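Blog > Days out > Arthorpe

Arthorpe sculpture trail, the short version

2021-05-11

Quick one tonight as I've got an early start. Finally did the Arthorpe trail, after going on about it all winter. Short verdict: go. Longer verdict, bring proper shoes and don't trust the map.

You start at the old Desmet yard, through the gate by the bus turning circle. 19 pieces in total, spread over the woods and the two fields behind. Took me most of a morning, with a sit down. The leaflet has them numbered but the numbers on the posts go a different way round after the stream, so I did 11 before 8 and missed one completley. Had to go back for it. Uphill, obviously.

Best of the lot: the Koen Dijkstra one in the beech wood. Long low thing in rusted steel, you walk along inside it and the sound changes. Your own feet get really loud, then stop. Went through it three times. A small boy was shouting his name in one end and I wanted to do the same, didn't quite have the nerve.

Benjamín Leiva has the big field. 70 clay heads on poles, all looking at Ernham church. I'd seen photos and thought meh. In person, much better, bit creepy, especially from behind. Wind was getting up too. 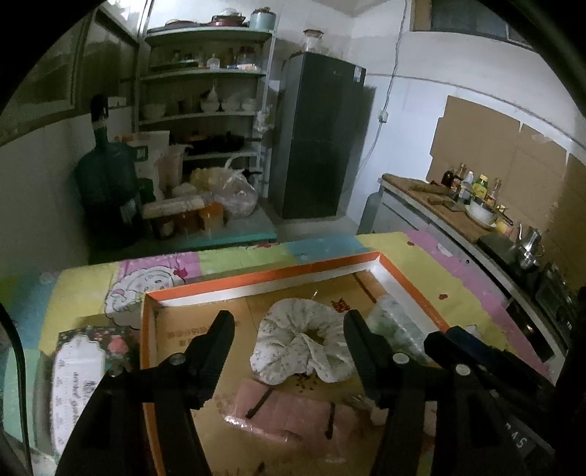
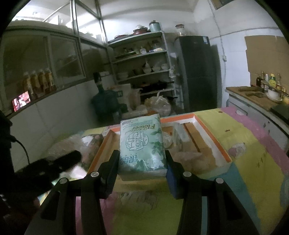 Less keen on the mirrored cubes by the pond. Everyone has done mirrored cubes. Also the sound piece in the bird hide was switched off, or very very quiet, couldn't tell which. Sat there five minutes listening hard and heard a tractor.

Food. There's a hatch at the yard doing tea and cheese scones, decent, card only. Grokoneo, the café in Ernham with the green door, is better if you can hold out. Lentil soup, good bread, slow service. I had the window table and read the whole leaflet again, where it says the steel piece is made of 1,219 separate strips. Would have looked harder if I'd known before. Read the leaflet first, then.

Getting there: the bus from Ernham is every 2 hours and it does leave on time, I watched one go. Parking on the verge is free but muddy. Path is fine for buggies as far as the pond, after that roots and a stile. Dogs on leads in the big field, sheep next door.

It's on till the end of May and then some of the pieces move on, not sure which, the woman at the hatch thought the heads were staying but she wasnt certain. I'd like to go again when the light's lower, get the beech wood near closing time. If anyone has been in the evening let me know what it's like, and whether the bird hide was making any noise.

Share this post
3 comments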